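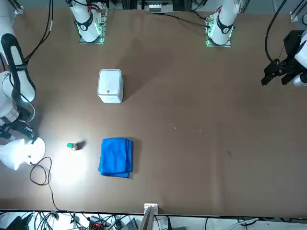
Figure 1. Two-arm workstation, with a plastic bag held in one gripper.

Indexing Death Notices for Family History Search
Student Project Report, Trarnstead
Submitted Aug 27, 2019

1. Purpose
The Joshi index lists death notices printed in the Illon weekly paper. It can be searched by surname only. A married woman is hard to find under her birth name, and surviving relatives are not listed at all. The project added both kinds of entry for a small test set.

2. Method
Sixteen notices were typed in full from the printed pages. Each was split into fields: name, birth name, dates, places, parents, spouse, children, other kin. Spelling was kept as printed. Where a notice gave an age and a birth date that did not agree, both were stored and the record was flagged.

The fields were loaded into Emis, the database used in the course. Kin terms were matched against a fixed word list. In-laws named only in brackets after a son or daughter were entered as spouses of that person.

3. Results
Of the 16 notices, 14 were split correctly on the first pass. The other two listed stepchildren and children in one sentence and had to be entered by hand. Birth names were found in 6 notices. In 4 notices the place of burial was given without a town, and the field was left blank.

4. Open points
Nicknames in quotation marks are stored with the given name and do not sort properly. Notices printed twice with corrections need a link between the two versions. The word list has no entry for "special friend" or "companion."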